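Pre-Run Inspection, Tabletop Arm Cell, Norley Shared Workshop
Sheet 4, revised June. Complete before any powered motion. Mark each line OK, FAIL or N/A and write the comment next to it.

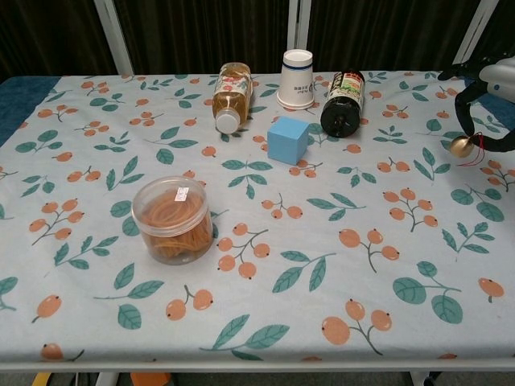

Power stays off for sections 1 and 2. Section 3 needs the supply on and the arm held in idle. Section 4 is the first commanded motion.

1. Table and surroundings

1.1 Table feet locked, no rock when pushed at a corner. OK.
1.2 Cloth flat, no fold within reach of the fingers. OK. The cloth creeps forward after long sessions. Pull it back from the rear edge before resetting the home position.
1.3 Cables clear of the table legs and of the operator's feet. FAIL, corrected. One lead was rerouted and tied. Recheck at shutdown.
1.4 Curtain behind the table closed. OK. The detection threshold was set with the curtain closed and drifts badly with it open.

2. Arm, mechanical

2.1 Base bolts at marked torque, paint lines aligned. OK.
2.2 Wrist housing, no cracks at the screw bosses. OK.
2.3 Finger pivots free through full travel by hand. OK, slight drag at the closed end. Same as last sheet.
2.4 Finger pads clean. Wiped with alcohol.
2.5 Anything hung from the gripper is short enough to stay out of the fingers at full close. OK. The string on the bell was checked at both travel limits. Replace the string if it frays.
2.6 Cycle counter read and logged. 2,000 since the pivots were last greased. Grease is now due. Killix light grease is in the second drawer; do not use the spray can.

3. Electrical, arm idle

3.1 Emergency stop latches and drops motor power. OK, tested twice.
3.2 Supply voltage at the Ukix driver board, 28 V. OK.
3.3 Driver fan running. OK. Noisy at start, settles.
3.4 Joint 4 soft limit set to 90 degrees. FAIL, corrected. The value had gone back to default after the firmware reload. Enter it by hand and save, then power cycle and read it again.

4. Objects and first motion

4.1 Bottle caps tight. OK. Applies to the tea and to the black bottle. No open liquids on the table at any time.
4.2 Lid of the rubber band container pressed down all the way round. OK. If it opens under grip, stop and pick up every band before restarting. One in a finger pivot means a strip-down.
4.3 Cup undamaged at the rim. OK. Change it when the wall has a crease; grip force readings are useless after that.
4.4 Cube faces clean, no tape residue. OK.
4.5 Bottles lying down do not roll when the table is tapped. OK.
4.6 Slow approach to each object at 13 percent speed, hand on the stop. OK for all except the black bottle. The approach was off toward the cap end. Repeated after recalibration, acceptable.
4.7 Return to home without crossing the table edge. OK.

Open items

Grease finger pivots (2.6). Not a stop item for slow runs. No full-speed runs until done.
Soft limit reset (3.4). Add the check to the Navarrete startup script so that the arm refuses to leave idle on a default value. Until then, read it manually at every start.
Cable tie on the floor lead (1.3) is temporary. Fit a proper clip to the table leg.

Result: released for slow runs only.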